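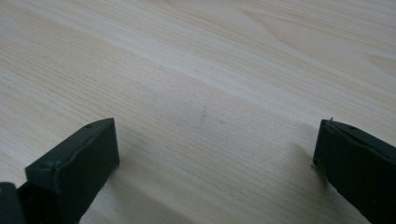
Pale wood grain, close up

How to Track Commitments in a Negotiated Agreement

Filed under: Guides, Peace Process Monitoring

This guide covers the setup of a commitment log for a political agreement: a ceasefire, an amnesty, a prisoner exchange or a power-sharing deal. The log shows who promised what, by when, and what evidence exists that it was done. The worked entries come from the Girov framework text, which has 26 articles and two annexes. You need a spreadsheet program and the full signed text, including annexes.

Step 1. Get the right text

Download the signed version. Drafts and press summaries often differ from it in dates and in the verbs used. If the agreement exists in more than one language, check the final article for the version that prevails. In the Girov text this is Article 26, and it names the English version.

Save the file under a name that includes the month of signature. Do not work from a news article that quotes the text.

Step 2. Split the text into single commitments

Go through the text clause by clause. Each action by each party gets its own row. A sentence such as "the parties shall release detainees and exchange lists" produces four rows: two actions, two parties.

Skip the preamble unless it contains an operative verb. "Recalling" and "noting" create no commitment. "Shall", "will" and "undertake to" do. "May" goes in the log only if you want to track optional measures, in which case mark it as such.

The Girov text gives 40 rows when split this way.

Step 3. Set up the columns

Row number
Article and paragraph
Responsible party
Action, quoted word for word
Trigger (signature, entry into force, or another event)
Deadline
Status
Source
Date last checked

Keep the quoted action and your own reading of it apart. If a clause is unclear, add a tenth column for notes. Do not reword the quote.

Step 4. Work out the deadlines

Most errors happen here. A clause reading "within 14 days" means nothing until you know the starting point. Look for it in this order: the clause itself, the definitions article, the entry into force article.

Check whether the text counts calendar days or working days. If it does not say, write "not specified" in the notes and use calendar days for every row.

Conditional deadlines need a formula. In the Girov annex on detainees, the first release is due 7 days after both lists have been delivered. Leave the deadline cell blank until the second list is confirmed – a guessed date tends to be copied into reports as if it were in the agreement.

Step 5. Assign a status

Use a closed list:

Not due
Pending
Partly done
Done
Overdue
Disputed

"Done" requires two sources that do not depend on each other. A statement by the responsible party is one source. A wire report that only repeats the statement is the same source. "Disputed" applies when the parties give conflicting accounts and no third party has confirmed either one.

For prisoner releases, record the number promised and the number confirmed in separate cells. Watch for temporary release, bail and house arrest. These count as release only if the text says so.

Step 6. Update and archive

Check open rows once a week, and again after each round of talks. Before editing, save a copy of the previous version. When a deadline is extended by agreement, keep the old date, add the new one beside it, and cite the joint statement.

Amendments get new rows. Mark the replaced row "superseded by" with the new row number, and do not delete it.

Related guides

Reading a ceasefire map: the Ciradmont line
Detainee lists and spelling variants
Archiving joint statements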